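Tendeck releases Drostadik 2, a planning and replay toolkit for hand-held gripper recordings

For release: November

Tendeck has released Drostadik 2, the second major version of its software for turning hand-held gripper recordings into motion plans for robot arms. The release adds a new trajectory filter, a grasp segmenter that runs without manual marking, and a replay checker that tests each recording against the reach and joint limits of a chosen arm before any training takes place.

Drostadik is used by teams who record manipulation tasks with a two-finger hand tool and a camera fixed to it. The operator carries out the task by hand. The software recovers the path of the tool, the opening of the fingers and the moments of contact, and writes them out in a form that a learning pipeline or a conventional planner can read.

In the first version, the three stages ran as separate programs and passed files between them. A fault in the camera track was often found only at the replay stage, by which time the grasp labels had been written and had to be made again. Version 2 runs the stages as a single graph. When the track is corrected, only the parts of the recording that depend on the correction are processed again.

Trajectory filter

The new filter works on the full recording and replaces the sliding window used in version 1. It estimates tool pose and camera timing offset together, and reports an uncertainty for every sample. Samples above a set limit are marked and kept in the file, and the user decides whether to drop them. Patterned floors and textiles give the tracker many features but also many near-identical ones. The matcher now rejects repeated patterns by checking each candidate against the predicted pose of the tool.

Grasp segmenter

The segmenter divides a recording into approach, close, carry, release and retreat. It reads finger opening from the joint positions seen by the camera, so no encoder is needed on the tool. Packaged goods were the main target during development. Clear film and glossy wrappers reflect light and change shape under the finger pads, and the version 1 segmenter tended to place the close event too early. Version 2 combines finger speed with the motion of the image region between the pads.
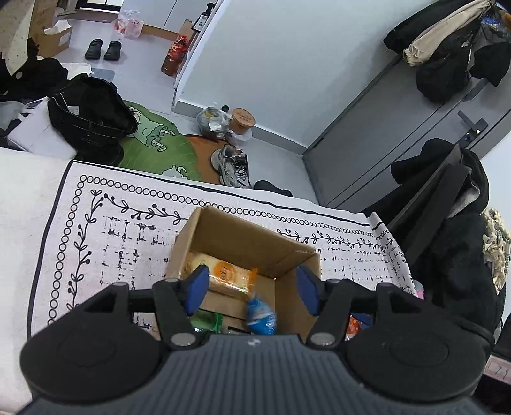

The gripper's fingers open over a cardboard box of wrapped snacks, with household items on the floor beyond.

The validation set for this release contains 1,595 recordings made in homes and small offices. It covers 16 task types, among them picking from open boxes, shelf placement, folding and drawer work. Rooms were recorded as found, with clothing, footwear and packaging left where they were. Tendeck uses the set for regression testing: a build is not released if any task type scores below the previous build on segment boundary error.

Replay checker

The replay checker takes a processed recording and an arm description file. It solves for joint positions along the path, then lists the intervals in which the arm would exceed a joint limit, pass close to a singular position or collide with itself. For each interval it proposes a base placement that would remove the fault, where one exists. Users can run the checker over a whole folder of recordings and sort the results by the share of the path that can be followed.

Collision with the surroundings is handled separately. The checker builds a coarse occupancy grid from the camera track and tests the arm's links against it. Areas the camera did not cover are treated as unknown. They can be set to count as free or as blocked, and the setting is written into the output file. The default is blocked.

Integration with Lill

Drostadik 2 reads and writes the Lill format, Tendeck's open layout for recorded demonstrations. Lill files hold pose, finger opening, video index and segment labels under one clock. Files made with version 1 can be opened directly and are converted on first save. The conversion keeps manual labels and flags those that differ from the new segmenter's result by more than a chosen number of video samples.

A command-line tool is supplied for batch work, together with a desktop viewer. The viewer shows the video, the tool path and the segment bar side by side. Labels can be moved by dragging, and every change is stored as a separate layer so that it can be undone later or compared between annotators.

Known limits

The tracker needs visible texture for most of the recording and will lose position against a plain wall if the tool is held close to it for long. Recordings with two tools in the same view are accepted, but each tool is processed separately and contact between them is not modelled. Tools with more than two fingers are not supported in this release.

Availability

Drostadik 2 is available now for Linux on desktop and server machines. Existing licence holders receive the update at no charge. A site licence covers up to 9 workstations; larger installations are quoted on request. The Lill format description and a reader library are free to download and may be used without a Drostadik licence.

Training for new users is provided by Idari, Tendeck's integration partner, either remotely or at the customer's site. The course covers recording practice, camera calibration and use of the replay checker with the customer's own arm description files.

About Tendeck

Tendeck develops perception and planning software for robot manipulation. Its products are used in research laboratories and by builders of picking and handling systems.

Press and licensing enquiries should be sent through the contact form on the Tendeck website. Release notes and a full list of changes are included with the download.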